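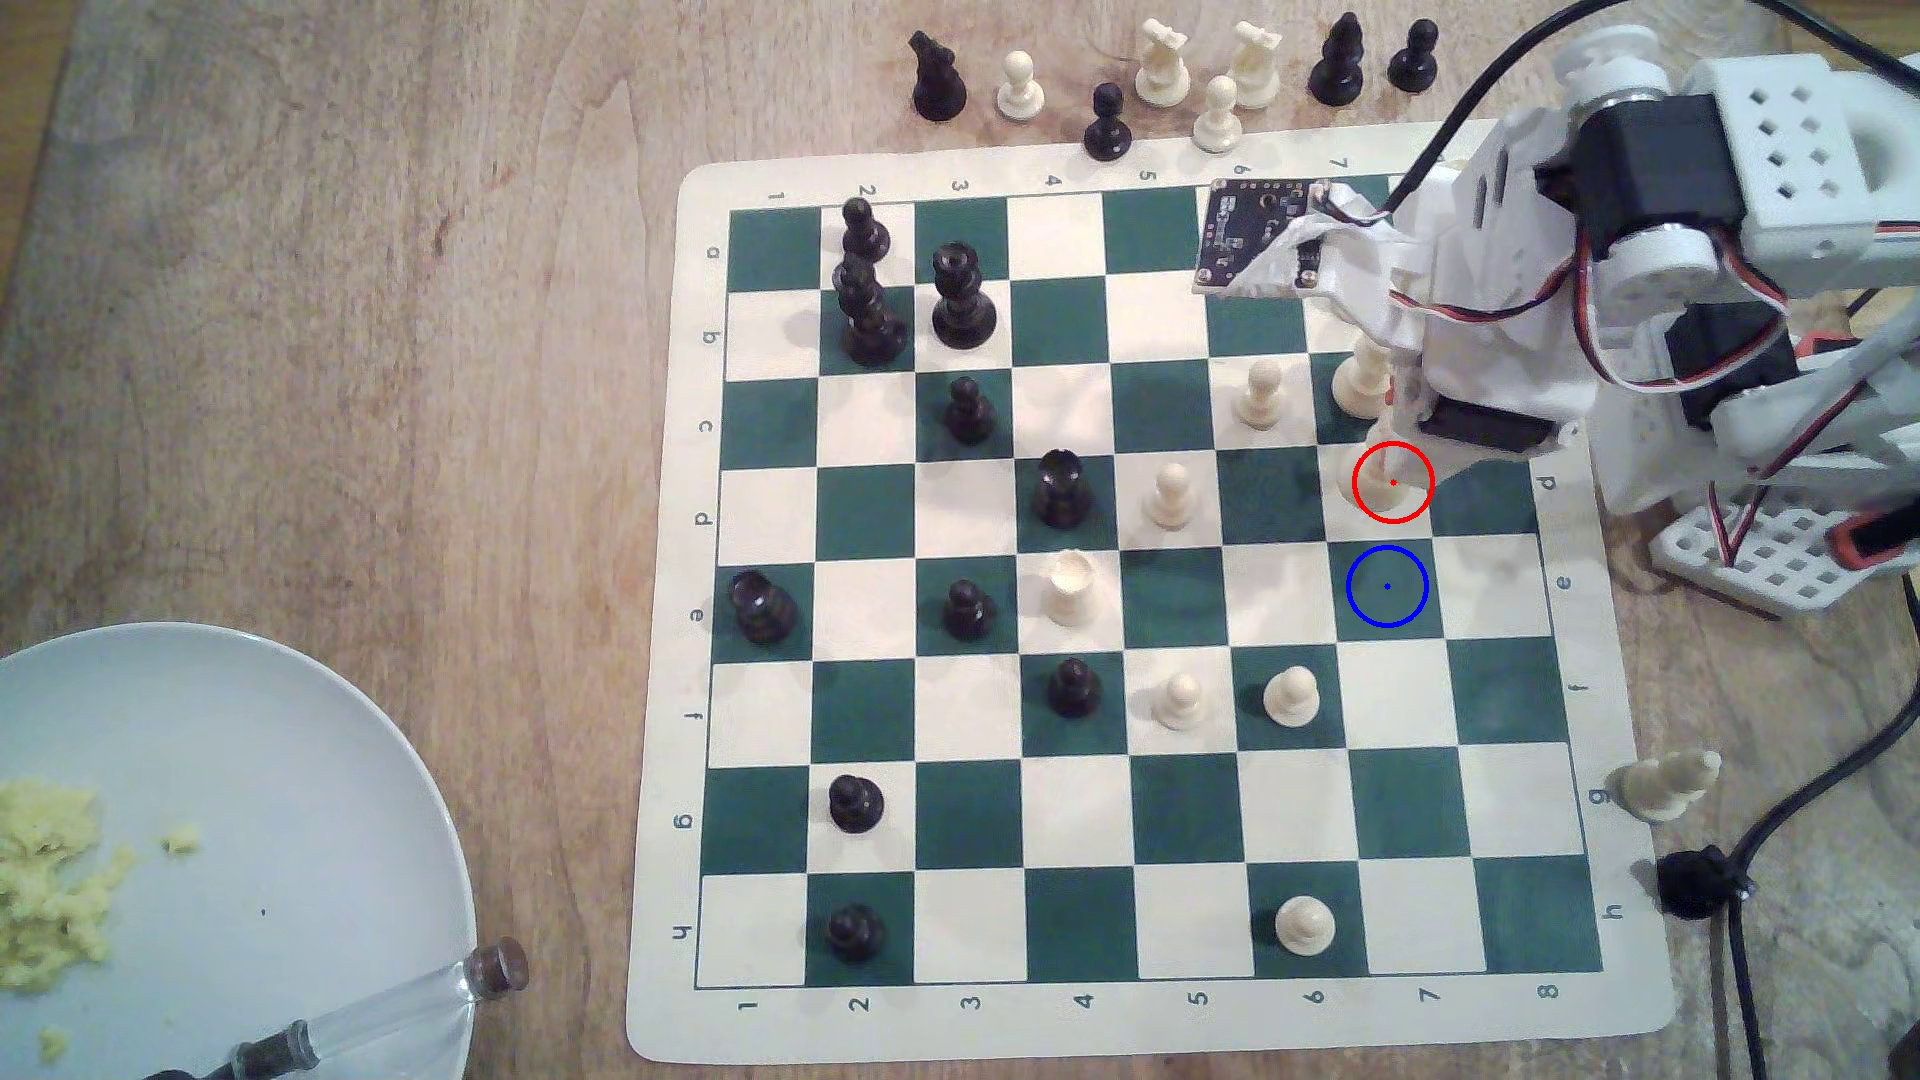 June, 7:40 am

Kiln notes, second glaze batch. Coffee first, then the bad news: the celadon crawled again! Not on every tile (the ones from the Lullton clay look lovely, all glassy and even) but the Skastville body has bare patches near the corners, same as last time. Reynaldo thinks I'm putting it on too thick. I think it's dust. We're both stubborn so I'm testing both.

So, plan for today. I mixed 100 grams of the recipe fresh, sieved it twice, and let it sit while I wiped down 18 test tiles with a damp sponge. Half get one dip, half get two. Three seconds per dip, and I'm counting out loud this time, because last time I got chatting with Kastriot halfway through and goodness knows how long those tiles stayed under.

Firing to 1,735 F for the bisque leftovers on the bottom shelf first, then the glaze load goes in tonight once it's cooled down. Kastriot, if you read this before I'm back, please don't crack the lid early to peek (I know you want to).

Other stuff: the Trurnar scale drifts when the fan is on, so turn it off before weighing anything small. We're nearly out of whiting. I scratched numbers into the backs of the tiles, dips first, then clay. Cone packs are on the shelf by the sink, and the wax resist needs a new brush, the old one has gone hard as a rock.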